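Our robot club in Rorley, the second month

11 March 2024

I promised to write more often about the club, and I did not do it, so today I try to put everything in one post. We meet in the evening after work and study. Most of us had no experience with robots before. I had a little, from a course in Gumville, but it was mostly theory.

Our project for this term is called Mustonen. The goal sounds simple: the arm must take toy food and toy dishes from the table and put them where we say. In June we want to show it at the Skindon open day, so there is still time, but not so much as I thought.

The first weeks we only learned how to move the arm slowly and stop it safely. Now we work with the kitchen set. The ketchup bottle and the pink plate are our main exercise at the moment, and I have dreamed about this bottle already.

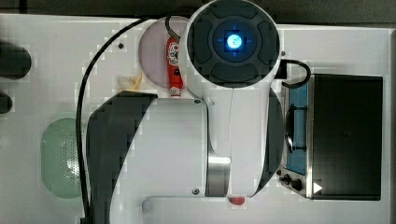
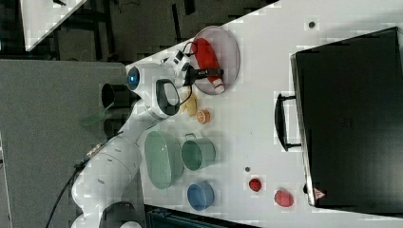 The white arm at work with the red bottle and the pink plate.

What is difficult for us

The bottle is long and smooth, and the fingers must come to it from a good angle. If the angle is wrong by a little, the bottle rolls away or turns on the plate. We changed the approach two times and I am still not satisfied with it.

The second difficulty is our notes. We have 241 attempts saved, but in the early ones we did not write which objects were on the table, so it is hard to compare them. Please learn from our mistake and decide the format of your notes on the first day.

Next week we will try the colander. It is oval and I hope it will be easier to hold. If you had a similar project in your school or club, please write to me in the comments how you started.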